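Hand-held grippers on a shared bench: project report
February 2019

1. What we set out to do
The Magesa project asked whether a pair of hand-held grippers, built in a shared workshop, could be used to show a robot how to handle soft things. The claim we started from, taken from the Hillano build notes, was that anyone could get usable recordings after an hour's practice. I had my doubts in January and I still have most of them.

2. The build
The grippers are black, with two fingers each and a white triangular plate carrying small black dots. Cables run from both, and they got in the way more than the notes admit. We put white foam board over the table top. For objects we chose fabric bows, large and small, as cloth is where the simple demos tend to fall apart. A block can be picked up badly and still count. A bow with two long tails is less forgiving.
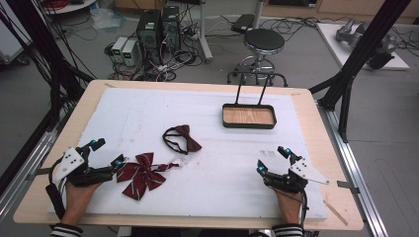 3. Results
We made 60 recordings and kept 28. The rest were thrown out for lost tracking, snagged cables or a bow that left the board. I would not call that usable, whatever Hillano says. The small bow tie on its elastic loop did worst – six of the kept recordings, and none I would want a machine to copy.

4. What I would change
Lighter cable first. The Prunitz software also needs a proper warning when tracking drops, as we only found the gaps on playback. Whether any of this beats moving the arm by hand is a question we did not test, and the report should not be read as if we had.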